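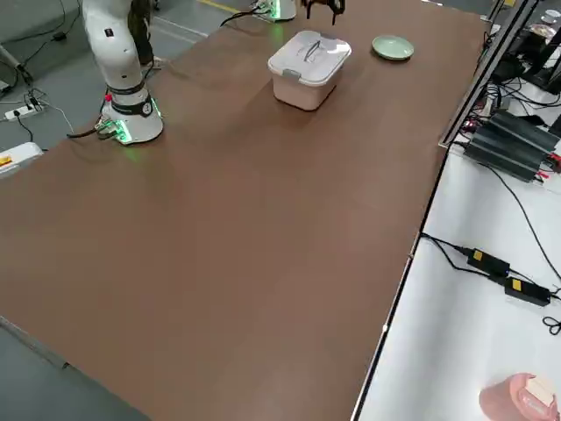

News > Local > Tresanside

Search this site Enter keyword Go

Party plates join the lending shelves at Tresanside

Last updated: June, 9:10 a.m.

Residents of Tresanside can now borrow a set of small plates for a birthday, a block party or a family lunch and carry it home in a box with a handle. The Herberg lending room added the sets to its shelves this month.

Each set comes in a pale plastic storage box with a white snap-on lid and a gray handle that folds down flat. The plates are small, round and light green, with a raised rim. A full set has eight of them, along with a dish towel and a printed card listing what should be in the box when it comes back.

The lending room already handles folding chairs, cake pans, carpet cleaners and garden tools. It made 1,223 loans last year. Kalevi Kauppinen, who runs the desk, said plates were what people asked for most often that the room did not have.

"They would borrow the chairs and then ask me where the dishes were," Kauppinen said. "Most people have enough plates for their own table. They don't have enough for a table full of seven-year-olds."

The first sets went to a handful of regular borrowers in the spring as a trial. Those boxes had loose lids, and two came back with chipped plates after sliding around in the back of a car. The new boxes latch at the lid. Kauppinen also changed how the plates are packed. They used to stand on edge. Now they lie flat, with the towel folded between the stack and the side of the box.
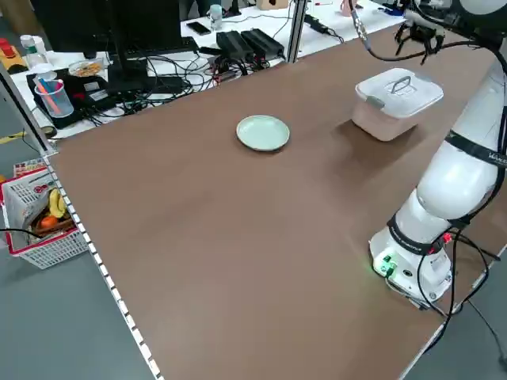 Borrowers are asked to wash the plates before returning them and to let them dry fully before the lid goes on. A box that was closed up damp over a warm weekend during the trial had to be soaked and aired out for days. Boxes that come back dirty will be cleaned at the desk for a fee of $8.

The plates were bought through Halonen, a kitchen supply store on the north side of town, which gave the room a reduced price on an end-of-season color. Kauppinen said he would have taken any color as long as the plates were small enough to stack inside a box one person can lift. He had looked at full-size dinner plates first, but a set of those was too heavy for some of the older borrowers to carry down the front steps.

There was some discussion over whether to include forks and cups. For now the answer is no. Forks went missing during the trial, and cups took up so much space that a second box would have been needed. A set of cups may be added in the fall if there is room on the shelf - the tent poles would have to move first.

Sets can be kept for nine days, which covers two weekends if the box is picked up on time. There is no charge to borrow for anyone with a lending card. Cards cost $10 a year and are available at the desk with proof of a local address. Only one set of plates can go out on a card at a time, so people planning a larger party will need to ask a neighbor to borrow a second one.

Broken plates should be reported when the box is returned. Borrowers will not be charged for the first one. Pieces should be wrapped in newspaper and thrown out at home, not put back in the box.

Reservations are taken in person or by phone. The online booking page, run through Miltenance, does not list the plates yet. Kauppinen said they should show up there by the end of the month, under "Kitchen" and again under "Parties," since people look in both places.

The room is also looking for clean plastic storage boxes with lids that close tightly, to hold cookie cutters and other small items now kept in paper bags. Boxes need to have a working handle and no cracks. They can be left at the desk during opening hours. Please do not leave them outside the door.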